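Clisari collection - pre-session safety checklist, Monday a.m.
Site: Laxdal, bay 2
Filled in by: Sille Bach

1. Walkway clear for operator
NO. Cables on floor between workstations, again. Tape or reroute before anyone walks with the gripper.

2. Gripper pivots, play and grease
OK. Left one a bit stiff by hand, within limits.

3. Screws on roller brackets
OK, all torqued. Marked with paint pen.

4. Wires tied back from linkage
OK. Ties checked, trimmed the sharp tails.

5. E-stop on Jondulon arm
OK, tested twice. Arm stays powered down during hand-held runs.

6. Disk space / upload
231 GB free. Enough for the mornng, not for the afternoon. Clear Friday's batch first.

7. Episode count
1438 logged, target for this task is 500 more. Rejects so far 12, mostly operator turning too fast.

8. Operator breaks
Every 30 min - not being followed. Wrist complaints from two people. Please use the timer.

9. Test clip before start
Recorded, plays back fine, timestamps match. Cables still down at this point, see item 1.

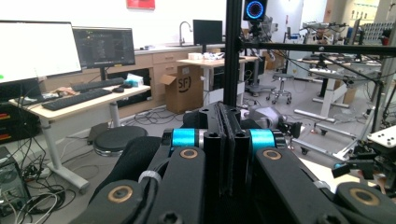
Skarphéðinn Stougaard: Don't start until item 1 is closed. And keep the 12 rejects, Eso want failed grasps labeled too - put them in a seperate folder, not the trash.

Action: item 1 Sille, before 10. Item 6 whoever is in first.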